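Subject: Re: [toolshare] Wood glue in cold garages, and the spring swap

Hi all,

Aníbal Huaranga wrote:

> Has anybody had luck keeping wood glue through the winter in an unheated garage? I opened a bottle in March and it came out like cottage cheese. I shook it, I stirred it with a chopstick, and I still wouldn't trust it with a chair leg. Also, is anyone else sorting their stuff for the swap yet, or am I the only one with half a shed on the kitchen floor?
>
> Aníbal

Oh, the cottage cheese! I know it well. I lost two bottles that way my first winter in this house, and one of them was brand new, which hurt. If it's lumpy after a day indoors and a good stir, I'd toss it. I tried to save mine by squeezing it through an old stocking (don't laugh, Gunther, I know you've done it too) and then used it on a picture rail. The rail came down in the night and took a plate with it.

What I do now is dull but it works for me. Everything water-based comes into the house at the first frost: glue, leftover wall paint, the tub of filler, caulk. It all lives in a milk crate at the bottom of the coat closet and goes back out when I plant peas. I write the date I opened each thing on the lid in grease pencil, because marker rubs off on me. Oil-based stain stays in the garage and has never given me any trouble.

One more thing on glue — buy the small bottle. I used to get the giant jug from Kramer since it was cheaper by the ounce, and I don't think I ever saw the bottom of one before it went thick.

As for sorting, no, you're not the only one! I've been at it all week and the table has disappeared twice.

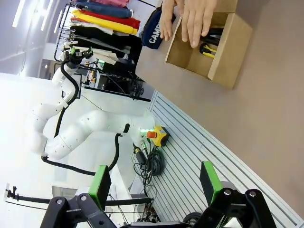 Still going through boxes over here.

My rule this year is that if I own two of something and can't say which one I like better, one goes. That was easy with tape measures and awful with screwdrivers. I've got a stubby one from my uncle with a cracked handle that I would not sell you for any money, and a perfectly nice set from Rakby that I never pick up. So the nice set goes. Somebody will be happy.

Joscha asked me off-list about hand planes. Yes, I'm bringing the little block plane, and yes, it needs sharpening. The blade has a nick in one corner from a staple I didn't see. If you've got a stone and an evening you can get past it. I'd love to trade it for a decent spokeshave, or for tomato starts, I'm not proud.

Could people please put a name on anything that's only for lending? Last time I took home a bar clamp that I thought was up for grabs, and poor Reinhold spent a month looking for it. Masking tape and a pen is plenty. And coil your extension cords, please, I was untangling until dark.

Aiman, did you ever find out if we can use the side door at the Verneo Street hall? Carrying a workbench through the front with those steps is no fun, and my knees are voting against it.

More when I've dug out the paint cans,
Gwen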